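Vadstead Sheet Metal Bins, Series 2
Open-top bins for small parts, offcuts and returns. Folded sheet steel, seams welded on the outside, grey finish as standard. Rims are hemmed. Stacking is not advised.

Width over rim: 1,283 mm
Weight limit: see rating plate
Lead time: 2 weeks from order
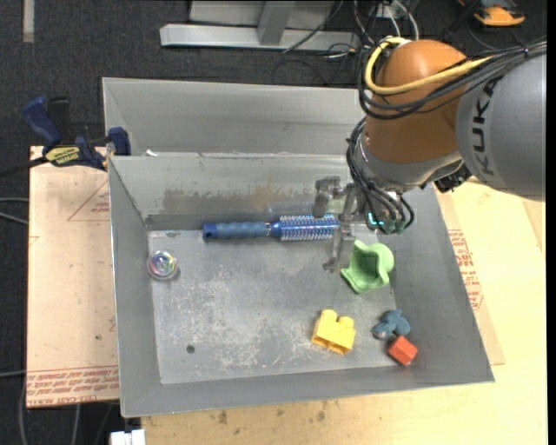 Grey bin with sloped walls; scuffs and scratches on the floor.

Marks in the finish do not affect the load rating. Touch-up paint is sold by the tin under the name Tareo Grey. Do not use wire brushes. Liners are cut to order and must be quoted separately.

Bins ordered before March carry the old rim profile and will not take current lids. Trade enquiries: Myung-ja Jang, Sunwood depot.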